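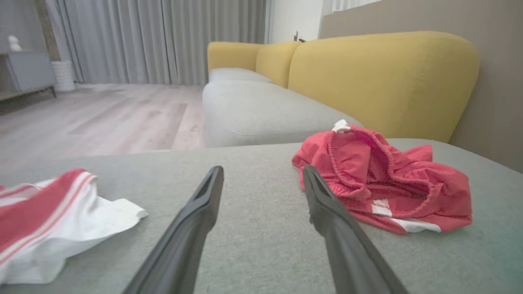
1/ Household textiles: changes to the Flerville collection from July

Lekota Reuse Service is changing the way it collects clothing, bedding and soft furnishings from homes in Flerville. This thread sets out what will be accepted, how to prepare it and what happens to it afterwards. Please read to the end before booking.

2/ Who can use the service

Any household within the Flerville boundary may book. Tenants do not need their landlord's permission to put out clothing or bedding. They do need it for furniture, as many furnished lets include the sofa and chairs in the inventory. The booking form now asks about this directly.

3/ Clothing

We accept all clean clothing, in any size and for any season. Missing buttons and broken zips are not a problem. Items with a small hole or a worn cuff can be included in the same bag as everything else. Our sorters would prefer to make that decision themselves, and a good deal of knitwear has been thrown away over the years on account of one moth hole.

4/ Clothing we cannot accept

Anything stained with paint, oil or bleach, and anything damp. One damp item in a sealed bag can spoil the whole bag within a weekend. If the washing has not fully dried, please move your collection to a later slot. There is no charge for doing so.

5/ Shoes

Pairs only, tied or banded together. Single shoes are currently the largest cause of waste on our sorting line. Wellington boots are welcome. Ice skates and football boots with metal studs should be handed in at the Killum Road depot and kept out of the bags.

6/ Bedding and curtains

Sheets, duvet covers, blankets and curtains are all accepted. Please remove curtain hooks. Pillows and feather duvets are not accepted at the kerb, but can be brought to the depot, where they are stored separately.

7/ Upholstered furniture

Sofas, armchairs and footstools can be collected if the fire safety label is still attached. It is usually found under the seat cushions or on the base. We are unable to pass on upholstered furniture without it, however good the condition. We know this disappoints people every month, and we ask residents to look for the label before they book a van.

8/ Corner sofas and sectional pieces

Please tell us on the form if the sofa comes apart, and into how many sections. Crews are sent out in pairs and plan their loading the evening before. If the connecting brackets have been removed, put them in an envelope and tape it to the underside. A sofa that arrives without its brackets may wait months for a new home.

9/ Loose covers

Removable covers should be washed according to their label and put back on the furniture. Please do not send them in a separate bag. They are very hard to match up again once they have reached the depot.

10/ Check pockets and cushions

Last year our sorters returned keys, bus passes, a hearing aid and a christening bracelet. Where an owner cannot be traced, small items are kept at the depot for 3 months. Cash that is not claimed goes to the repair fund, and the amount is listed in our yearly report.

11/ Bags

The grey Drovix sacks supplied with the old scheme can still be used until your roll runs out. After that, any strong bag that can be tied at the neck will do. Please do not fill bags beyond what one person can comfortably lift. There is a limit of 100 litres per bag.

12/ Booking

Bookings open at 8 am each Sunday for the week ahead. You may book online, by telephone or at the library desk. Residents who telephone will be asked for their postcode and a description of any furniture. Collections are limited to 2 per household each month, so that larger streets do not use up every slot.

13/ On the day

Bags should be out by 7 am, inside your gate or doorway and clear of the pavement. Crews do not enter homes to collect bags. For furniture they will enter ground-floor rooms, provided an adult is present and the route to the door is clear. Flats above ground floor with no lift need an access visit first, which can be requested when you book.

14/ What happens next

Everything is weighed and sorted at Killum Road. Wearable clothing goes to our own rails or to partner shops in the district. Clothing that needs mending goes upstairs to the repair room. Cotton that is past wearing is cut into cleaning cloths, and the remainder is baled for fibre recovery.

15/ From the repair room

Tshepo Maluleke, who leads the repair room, has asked us to pass on the following: "Please send the belt with the coat and the spare button with the shirt. If you have half a ball of the wool it was knitted in, send that as well. It saves us a whole afternoon of searching."

16/ Mending classes

The repair room runs an evening class covering darning, hems, zips and simple patches. No experience is needed and machines are provided. The spring course repaired some 1,000 items between its members, a large number of them school trousers. Places for the next course will be announced on this account.

17/ Fees

Bag collections remain free of charge. Furniture collections also remain free where the item can be reused. Where a crew arrives and finds that the fire label is missing, the item will be left with you and no fee will be charged, but the visit will count towards your monthly limit.

18/ Help with preparing a collection

Residents who find lifting or bagging difficult may ask for an assisted visit. A member of staff will come to the home, help to sort and tie the bags, and take them away at the same time. Families clearing the home of a relative can also use this service and may ask for the same member of staff on each visit.

19/ Missed collections

Please report a missed collection by noon on the following working day. Take the bags back in overnight if you are able to, particularly if rain is forecast. We will normally return within 2 working days.

20/ Questions and comments

Replies to this thread are read during office hours. Queries about a particular booking should be sent by direct message with the booking reference, and never with your full address in a public reply. Complaints and suggestions about the new arrangements should be addressed to Shireen Buthelezi, Head of Collections, at the Killum Road depot.

21/ Large-print copies of this notice are available at the library desk and from any collection crew.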